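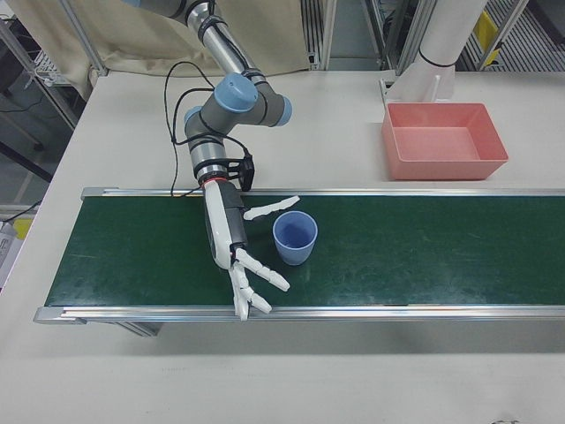 Hand over the belt next to the blue cup, pink tray behind

Grasp planner keeps picking approach poses that put a finger into the conveyor rail

Posted by Ya-wen Kwok

Hi all, I've been stuck on this since May and I'm out of ideas. I have an arm with a multi-finger hand mounted over a small conveyor, and the job is dead simple: take the cup off the belt, put it in the tray. Perception is fine. The cup pose comes back stable and the overlay in the viewer sits right on the rim.

The trouble is the pregrasp. I sample 200 candidates per cup, score them, and the winner is nearly always one where the palm points down beside the cup and a finger ends up at the near rail. Sometimes the planner accepts it and I hit the stop button, sometimes it throws "start state in collision" and sits there. I do have the belt in the planning scene as one big box. Do I need to model the rails separately, or is my scoring just bad? I'm using Gemar for planning with a wrapper I wrote myself (sorry).

Régis Pons

Probably both, but do the rails first. If your box stops at the belt surface, the planner thinks there's free air where the rail is, and the fingertip goes right through it. Add two long thin boxes, one for each side, and make them a little fatter than the real thing. I pad mine by 2 mm.

Then look at which hand model you're checking against. I lost a whole evening to this one! My collision model had the fingers closed while the real hand was opening on the way down, so every check passed and every approach was wrong. Check the open posture at the pregrasp and a few steps in between, then the closed one at the end.

For scoring, add a cost for fingertip distance to the rails and throw out anything where the palm is too low. You'll lose a lot of candidates. When I did this on our belt I had 60 left out of 200, and that was plenty.

Also, "start state in collision" after a stop usually means the arm is parked inside your padding. Back it straight up a bit by hand and replan.

Ming-te Kwok

did you try just slowing the belt down

Wen-hsiung Chung

Agree with Régis on the rails. One more thing to look at is your cables. If they hang in loops off the joints like mine do, they aren't in the robot model at all, and a plan that looks clean in the viewer can still drag one across the far side of the conveyor. I stuck a fat capsule on the wrist link as a stand-in. Ugly, but it works for me.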